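Ticket 904: Can't print shipping labels from the front counter PC
Opened by: Yoshinori Kikuchi
Site: Anwood parts counter
Status: Closed

Notes, Monday 8:10 am
Okay, so this is the label printer again. Every time the counter sends a label out of Ruka (our order program, for anyone new reading these) the printer wakes up, feeds one blank label and goes back to sleep. Packing slips on the big laser are fine. Labels printed fine on Friday, and the only thing I changed over the weekend was the Ruka update, so guess who feels guilty.

First things I tried: turned the printer off and on, swapped the USB cable, put in a new roll. Same blank label. Then I held down the feed button for the self test and got a beautiful crisp test label, so the print head is fine and so is the roll. That took me 2 minutes and I should have started there!

9:25 am
Removed the printer and added it back with the driver from the Jatomby disc. Windows test page prints (tiny, sideways, but it prints). Ruka still gives me blanks. In the meantime the counter is writing addresses by hand, and there's a pile of Honda brake pads that has to make the afternoon truck, so if I'm short with anybody on the phone that's why. Sorry in advance.

Queue on the counter PC had 38 stuck jobs in it. Cleared them all, restarted the spooler, no change.
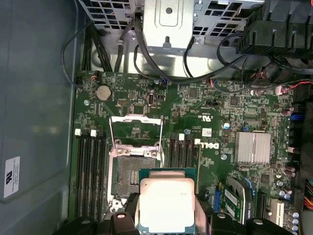
Dell board, open case, processor at the socket.

11:40 am
Getting warmer. I printed a label from Ruka to PDF and it came out blank too, so I can stop picking on the printer. The page was there and the size was right, just nothing on it. Opened the label template and all the fields were still listed, but the left margin was set to 34. It's in inches! I'm guessing the old version read that box as millimeters and the new one doesn't, so the whole address was getting printed somewhere out past the parking lot.

Changed the margin to 0.2 and saved. Printed one. Blank. I said a word.

1:05 pm
Back from lunch with a clearer head. There are two copies of the template, one in the shared folder and one on the counter PC, and Ruka uses the local one if it finds it. I'd been fixing the shared one. Renamed the local copy, closed Ruka, opened it again, and there was a label with an address on it. Printed five more to be sure, plus one long one with a suite number, all good.

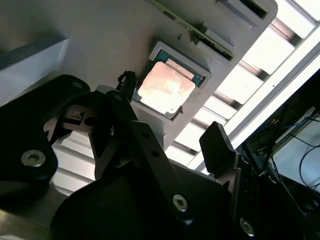
The barcode looked a little pale next to the old ones, so I bumped the darkness up two notches and now the hand scanner grabs it on the first try. If it starts smearing, bring it back down one.

Still to do: the returns desk has its own local template and will hit the same thing when it gets the update. I've put that off until October so I can fix the margin first. Please don't click "update now" over there, even if it asks nicely.

3:30 pm
Truck's loaded, everything labeled. Closing this one. Reopen if you get a blank.

YK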